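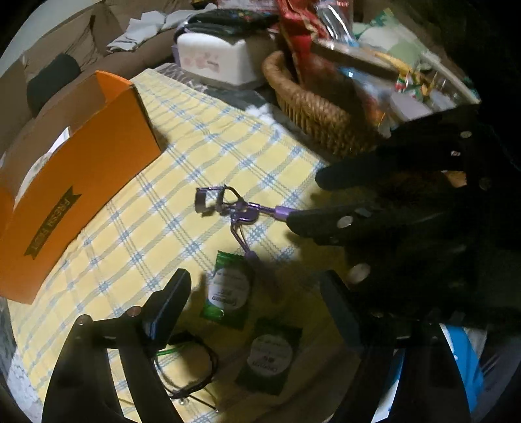
Purple eyelash curler on the table

Forum > Research and Government > Science Abroad

Filed under: science diplomacy, water, small countries

3 Jan 2022, posted by Taras Sirko

Portela and Perberg have renewed the joint river monitoring deal for another 8 years. It covers 26 stations on both banks, and the data goes to a shared office in Prositz. The two foreign ministries signed it. The science ministries were only in the room.

My question is whether a deal like this should sit with diplomats at all. The first one was drafted by hydrologists and it ran fine.

mudgauge
It ran fine until the dry year. Then Perberg stopped sending flow readings for most of the summer and the hydrologists had no one to complain to. I'd take a foreign ministry signature over a handshake between labs.

Furnik
Disagree. I worked on the Prositz end for a while. The readings stopped over a server contract and got reported as a political thing. Once the ministries got hold of it, every small data gap needed a letter.

mudgauge
A server contract doesn't take all summer.

Furnik
It did there. Two procurement systems, two languages, one person who knew the password.

lowland_k
What does it cost? The summary I read says 3,000 a year per station but doesn't say which currency or who pays for repairs.

Taras Sirko
Each side pays for its own bank. Repairs are in annex 2, which isn't public yet. I've asked for it.

lowland_k
Then I don't see how anyone can call it a good deal or a bad one.

hexley
Small countries get a lot out of this kind of thing. Portela has 79 people in its whole water institute and now it has a seat next to a neighbor many times its size. That's worth some letters.

Furnik
A seat, yes. Ask how many of the 79 will be writing progress reports instead of going out to the stations.

mudgauge
Same as any grant.

Taras Sirko
Annex 1 has the reporting schedule. Twice a year, January and midsummer. I'll post the link when I'm back at my desk.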